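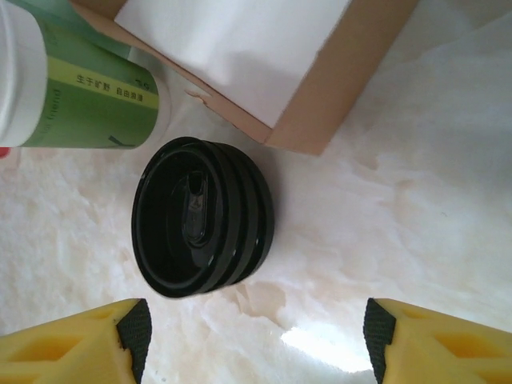

Skeston Table Kit: planning your purchase

The Skeston Table Kit is a two-finger gripper with a small wrist camera, sold by Fornura to customers who already have a robot arm and wish to use it for light work on a table. Cups, lids, small boxes and other packaging are the usual material. On this page we explain what you receive, what you must still buy elsewhere, and how to put the whole thing in a budget without surprises in the second year.

If you only need the order codes, please go to the end of the page.

What is in the kit

Gripper body with two yellow moulded fingers
Two black textured grip pads, already fitted
Two spare grip pads in a bag
Wrist camera with bracket and cable
Mounting plate for one arm type (please tell us which one when you order)
Hex keys and printed setup sheet

The arm, its controller and the computer are not included. We are asked this every week, so we prefer to say it early.

Is it the right gripper for your items?

The fingers come together from two sides and hold by light pressure. They are good with objects that give a little, such as paper cups, and with thin plastic that would crack in a hard metal jaw. The pads have a fine woven pattern which helps on glossy surfaces.

Nested lids are the case for which most customers contact us. A stack of lids lying on its side can be taken across the ridges as one piece, and this is easy work. Taking a single lid from the stack is another matter. The lids sit tightly inside each other and the gripper has no way to blow or peel them apart. If you need single lids, please budget for a separate lid dispenser and let the gripper take the lid from there. Imad Chidiac in our technical office can tell you which dispensers other customers have connected, but we do not sell them ourselves.

Flat cardboard sheets are not suitable. Folded trays and small open boxes can be moved by one wall if they are empty. A torn edge or a soft corner makes the hold less sure, so sort out the damaged ones before the shift.

The table matters too

Many buyers spend a long time comparing grippers and then put the arm on whatever table is free. We would like you to think about the table at the same moment. A shiny top reflects the ceiling lamps, and the camera sees this as a white patch between the fingers. Black lids have the opposite problem: they are glossy and dark together, with small bright lines on the ridges and almost nothing to see in the deep part. A marble pattern looks nice to visitors but gives the software more edges to think about.

A plain matt mat is the cheapest improvement you can buy. Ours costs 51 euros. A mat from any office shop will also do, if it lies flat and does not slide.

For the light we recommend one wide lamp from the side. Please do not put a spot lamp directly over the working place.

What it costs over time

The kit price is only one line of the budget. We suggest that you make at least these lines in your plan:

Kit – see the current price list, which we send the same day
Second mounting plate, if you will change the arm later
Grip pads – 17 euros the pair
Mat and lamp
One day of setup, by us or by your own technician
Lost hours during the first weeks
Sample items for testing

The last two are the ones most often forgotten. Somebody must stand beside the arm in the beginning, and this person has a salary. Sample items cost little, but you need many of them, and you need the same model that you will use every day. A lid from another supplier can have a rim of another height, and a cup with a different wrap or print can look like a new object to the camera. If your café or canteen changes its printed cups with the season, please write this in the plan as a repeated job.

Grip pads are a wearing part. How long they last depends on the dust from your cardboard and on how often they are cleaned. Use water and a soft cloth. Alcohol makes the pads hard with time. We advise you to order two extra pairs with the first kit, then the transport is paid only once.

Lease or buy

Kits can be leased for 11 months, with the grip pads included. When the lease ends you can return the kit, continue, or buy it at a reduced price which is written in the contract from the first day. For a school or a small test project the lease is usually the more comfortable way. For daily work we think buying is better, and most buyers who began with a lease tell us the same.

Nisreen Khalaf prepares the offers. She will ask you for three things: the type of your arm, photos of your items on the real table, and the number of shifts. Please send photos with the normal lamps on, also if they are not beautiful. With good photos she can often say in one answer if the standard fingers are enough or if you need the long ones.

Delivery and payment

Kits for the arm types on our list are delivered in 60 days from the signed order. Spare pads and mats are in stock. Orders that must be paid from this year's budget should reach us before the end of October, so that the invoice still carries the right year.

Payment is one half at order and one half after delivery. Public institutions can pay everything after delivery.

Compared with the earlier Dresier kit

The Dresier is no longer produced, but we keep pads for it. Its pads do not fit on the Skeston fingers, and the bracket of the camera has different holes. If you own a Dresier and it works well, there is no hurry to change. We would plan the change together with the next service of the arm, when the wrist must be taken apart in any case.

Order codes

SK-T1 Skeston Table Kit, standard fingers
SK-T2 Skeston Table Kit, long fingers
SK-P Grip pads, one pair
SK-M Matt mat
SK-B Mounting plate, extra
DR-P Grip pads for Dresier, one pair

Prices are without VAT and transport. Page last changed on Wednesday, September 6, 2023.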